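Workshop Tips: Recording Demonstrations on Hinged and Sprung Hardware

Posted August 11, 2021, by Lotte De Smet
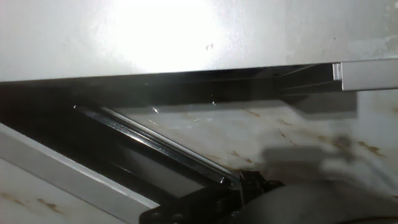 Hinges with a stay arm are harder to demonstrate than drawers or plain doors. The arm forces the panel along a fixed path, and if the gripper pulls along any other path the load goes into the wrist. Most of the rejected takes on the Kutik bench come from this. The tips below apply to hand guiding and to remote control unless a line says otherwise.

Before you start

Work the mechanism by hand through its full travel, twice, with the robot parked. Feel for the point where the stay takes over. Put a pencil tick on the bench side at that angle and leave it there for the whole session.

Check the pivot screws. A loose pivot adds a few degrees of free play, and the recorded path will include it. When somebody tightens the screw later, the policy pulls against a stop that has moved.

Zero the force sensor with the fingers open and touching nothing. Repeat after every finger change and after lunch.

Lock the exposure on the wrist camera. Glossy white panels throw back the overhead lights, and auto exposure will darken everything near the hinge each time the panel swings through the reflection. Set exposure on the bracket, let the panel blow out, and write the value in the log. If you can turn off the one lamp directly overhead, do that first.

Wipe the fingertips with isopropyl alcohol. Use a lint-free cloth.

Hand guiding

Hold the arm behind the wrist flange. Do not hold the fingers or the camera bracket. Your hand will show up in the wrist view and the model will learn to expect it.

Set joint damping low for the free part of the swing and raise it before the stay engages. On the Favside controller this is the second preset. If your controller has no presets, record the two parts as separate segments and join them afterward at the pencil tick.

Move at the speed you want played back. Slow demonstrations stretched to normal speed will overshoot at the stop.

Keep the elbow out of the last ten degrees of joint range. If you have to go there to finish the swing, move the base and start over.

Remote control

Scale the handset down to one third for anything within a hand's width of the bracket. Full scale is fine for the approach.

Use the wrist view for finger placement and the side view for the angle of the panel. Operators who stay on the wrist view alone tend to drift toward the pivot, where the leverage is worst. Check the delay between handset and arm at the start of each session. Anything you can notice by eye is too much for contact work.

When the stay takes the load, stop commanding motion for half a second. The pause gives you a clean place to cut, and the force trace settles enough to read.

If a finger slips, finish the take and tag it as a slip. Do not go back and regrip in the same recording unless recovery is what you are collecting.

Where to put the fingers

Grip the panel edge well away from the hinge side. Approach from the open side with the fingers parallel to the edge, and close at low force until both pads register. Raise the force only after that.

Never close on the stay arm itself. It is narrow, it rotates as it moves, and it will walk out of the pads. Keep the fingers clear of the gap between arm and bracket as well. We replaced a set of Vass pads in November that had been pinched there, and the cut was deep enough to show the backing.

Leave clearance for the knuckle. The outside of a finger is wider than the pad, and it reaches the bracket before the pad reaches anything useful.

How many takes

For one hinge in one position, 1,000 takes was enough for us to get a usable first policy. Going to 2,000 on the same hinge changed very little. Moving the bench and varying the start angle helped more. The current Edach set stands at 2,971 takes, of which 1,127 were recorded by hand guiding and the rest by remote control. Keep the two kinds in separate folders. The hand-guided takes have smoother joint paths and poor force data, and mixing them without a label caused us two weeks of confusion.

Logging

Write down operator, hinge number, start angle, damping preset, exposure value, pad set. Use the same order every time. Free-text notes go last.

Review the first five takes before recording more. Look at the force trace at the pencil tick. A single bump is normal. A double bump means the gripper is fighting the stay, and the grip point should move outward.

Back up before you unclamp the hinge.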